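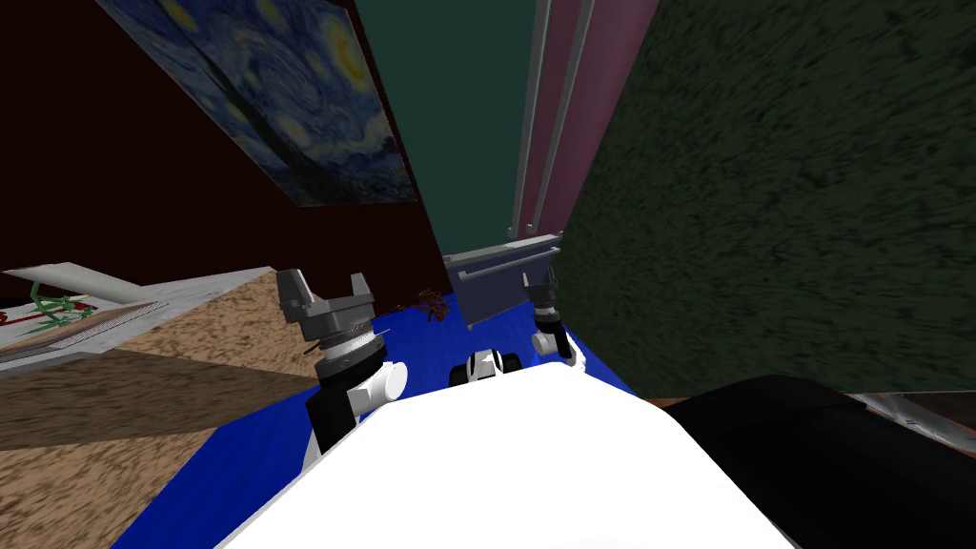

Sim kitchen from the head camera, both arms out over the blue floor.

6 Mar 2022

Back in the kitchen today, this time driving the robot by remote control and recording demonstrations for the Tanabe set. I'd forgotten how much of the job is simply learning to look down from the robot's own shoulders! The first few minutes went to moving one arm at a time and getting my bearings, with Van Gogh hanging at a slant over everything, and I'll admit I rather enjoyed myself.

Birgit Steinbach asked for 4 clean runs at the fridge before we touch the counter items. I got 3 I'm happy with, and the other I've flagged so she can decide for herself (my favourite kind of decision).
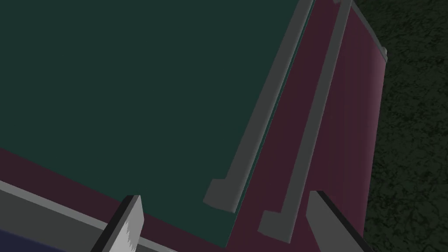 Close view of the two long handles, gripper fingers at the bottom.

The handles are where I slow right down. From this close you lose all sense of the room, and with the fingers that far apart it's very tempting to rush the last bit. My note to self from August still stands: line up the wrist first, then come in along the handle, and breathe out before closing.
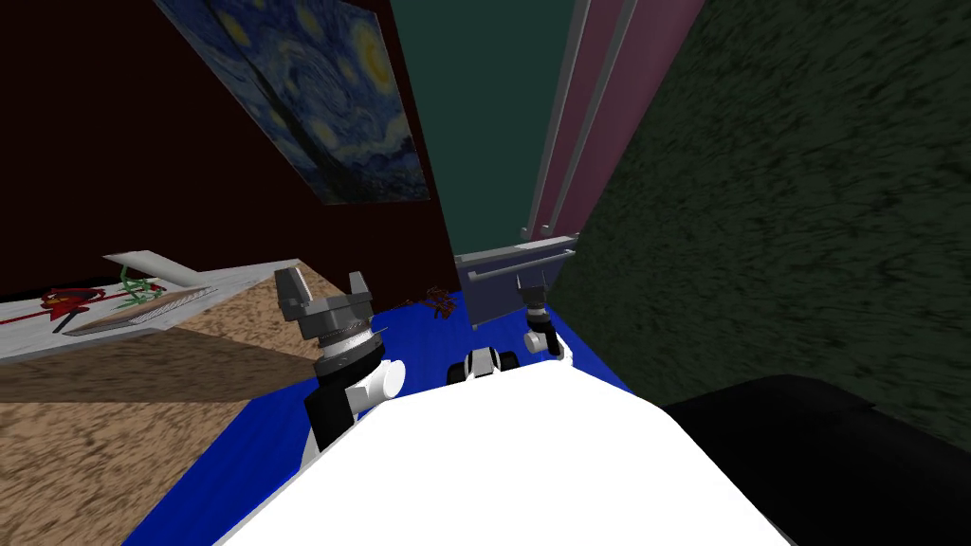
I also tried keeping the left gripper up high while the right did the reaching, and I think it's a kinder way to work, at least for my poor shoulders. The colour of the rug makes the fingers easy to find, bless it. Playback in Skutuletti was smooth enough on the second go, though episode 2,043 has a little wobble in the wrist that is all me and my cold coffee.

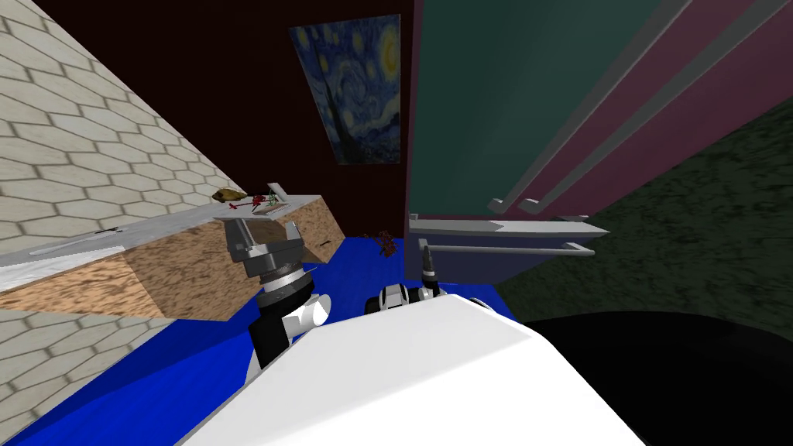 Next time I'd like to start from the counter end and bring the left arm in at a lower angle. Birgit, if you get in before me, the flagged run is in the Flustico folder, and please leave the controller gain where it is.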